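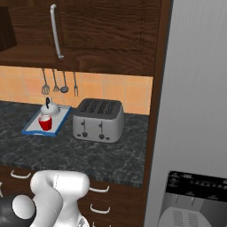
Häufige Fragen zum Toaster-Fehler in der Küchensimulation

Kategorie: Simulation & Sicherheit / Fehler und Störungen
Lesezeit: 3 Minuten

Was ist überhaupt schiefgegangen?

Kurz gesagt: Unser simulierter Arm sollte einen Hebel am Toaster herunterdrücken, hat aber weitergedrückt, als der Hebel längst unten war. Die Kraftbegrenzung im Regler von Nesik hätte da abschalten müssen, tat sie aber nicht. Im Protokoll las sich das alles wie ein sauberer Erfolg, und genau deshalb hab ich es erst im Juni bemerkt, beim Durchklicken alter Läufe (ja, ich mache sowas freiwillig).

Wie oft ist das passiert?

Wir haben 2.543 Läufe nachgerechnet, und in 126 davon lag die Kraft am Finger über der Grenze. Bei 27 Läufen kam noch etwas dazu: Der Arm hat sich nach dem Drücken nicht gelöst und ist in der Endlage stehen geblieben, bis die Zeit ablief. 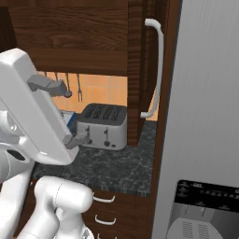
Woran lag es denn nun?

Die Kraftgrenze wurde bei uns nur geprüft, solange die Bewegung als „Annäherung“ markiert war. Sobald der erste Kontakt gemeldet wurde, sprang der Zustand auf „Betätigen“, und dort stand in der Konfiguration schlicht kein Grenzwert. Kein Wert hieß für den Regler: unbegrenzt. Ich hätte ja gewettet, dass leer so viel wie null bedeutet! Dazu kam, dass der untere Finger so dicht vor der Toasterfront arbeitet, dass der Kontakt manchmal schon gemeldet wurde, bevor er überhaupt am Hebel war. Dann fuhr der Arm den ganzen Restweg ohne Grenze. Märta Løken hat das nach einem halben Nachmittag mit dem Kontaktprotokoll gefunden, ich hatte bis dahin die Reibungswerte im Verdacht.

War jemals ein Mensch in Gefahr?

Nein, das lief alles nur in der Simulation. Trotzdem behandeln wir es als Sicherheitsfall, denn dieselbe Konfigurationsdatei war schon für den Prüfstand in Circombe vorgemerkt. Dort ist sie nie geladen worden, und sie bleibt gesperrt, bis die Prüfung durch ist.

Betrifft mich das, wenn ich nur Schubladen und Schränke trainiere?

Kann sein. Schau in deiner Konfiguration nach, ob unter „Betätigen“ ein Grenzwert steht. Wenn das Feld leer ist, bist du betroffen — egal, was der Arm anfassen soll. Bei den Forsberg-Szenen war es gefüllt, bei Gandgate nicht.

Kann ich den Fehler auf den Kamerabildern erkennen?

Leider kaum. Die Kamera am Greifer ist viel zu nah dran, da sieht man Flächen und Kanten, aber keine Kräfte. Ich hab mir etwa 84 solcher Bilder angeschaut und war danach kein Stück schlauer. Nimm lieber die Kraftkurve und leg die Zustandswechsel darüber.
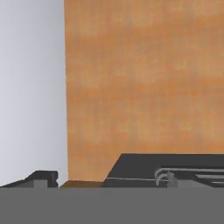 Nahansicht aus der Simulation, unten vermutlich der Greifer.

Muss ich meine alten Läufe wegwerfen?

Nicht alle. Lass das Prüfskript drüberlaufen und sortiere die Läufe aus, in denen die Grenze überschritten wurde. Den Rest kannst du behalten. Modelle, die mit den betroffenen Läufen trainiert wurden, bitte neu trainieren, auch wenn die Erfolgsquote hübsch aussieht.

Was habt ihr geändert?

Ein leeres Feld bricht den Start jetzt mit einer Fehlermeldung ab. Die Kraftgrenze gilt in jedem Zustand, und ein Lauf zählt nur noch als Erfolg, wenn sich der Arm hinterher wieder gelöst hat. Den Kontaktmelder haben wir auch strenger eingestellt — da bin ich mit den Werten aber noch nicht glücklich, bei langsamen Bewegungen reagiert er mir zu spät.

Wo melde ich einen neuen Fall?

Im Störungsformular unter „Kraft und Kontakt“. Häng bitte die Konfiguration und das komplette Protokoll an, also auch den Teil vor dem ersten Kontakt.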